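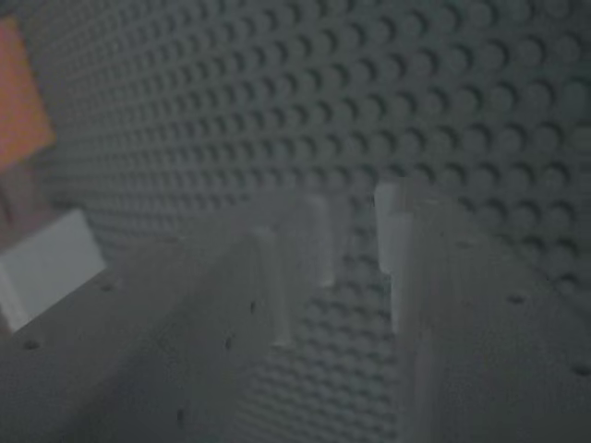 A gray studded baseplate at the Bindier reading room in Gromden.

Brick building table opens at Bindier reading room

The Bindier reading room in Gromden has opened a brick building table for public use. The wooden table stands in front of a potted plant and has a large gray LEGO baseplate laid over most of the top. A small striped tower was standing on the table this week.

Anyone can build during regular opening hours. Children under eight need an adult with them. Builders may leave a model in place until closing time, when the bricks go back in the bins and the plate is cleared for the next day.
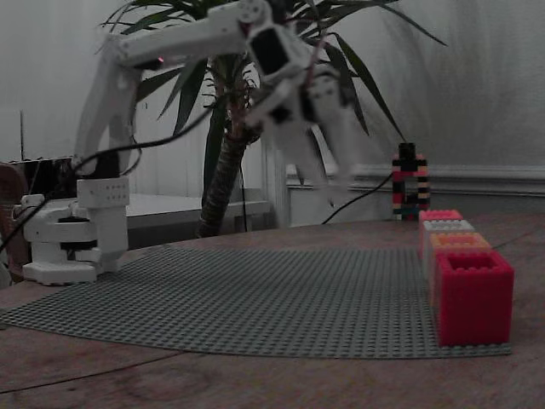
Bricks from Claeys Street

About 1,000 bricks were handed in during a collection at the Claeys Street branch, which had asked for 300. They were washed and sorted by color before the table opened. Wheels and windows are in short supply, and the reading room would still like more of both. Donations can be left at the front desk in a closed bag. Sets with missing pieces are fine, but other brands of brick are not being accepted for now because many do not fit the plate.

A second baseplate is on order and will go in the Enadel room upstairs once shelves there have been moved.

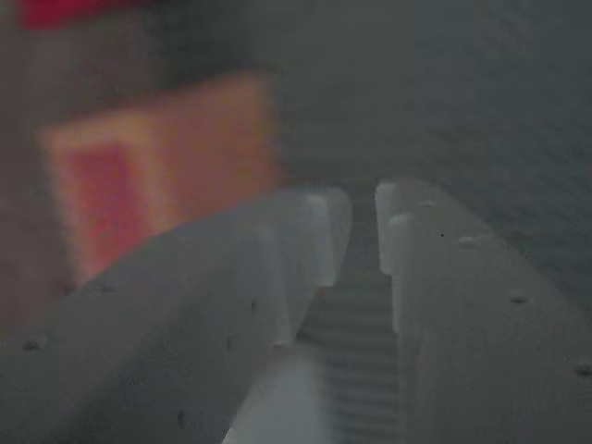
Thursday sessions

A group session runs every Thursday at 3 p.m. and has room for 16 builders. The first one has a bridge theme. Sign-up is at the front desk or by phone, and there is no charge. Those who miss out on a place can use the table again when the session ends at 4:30 p.m.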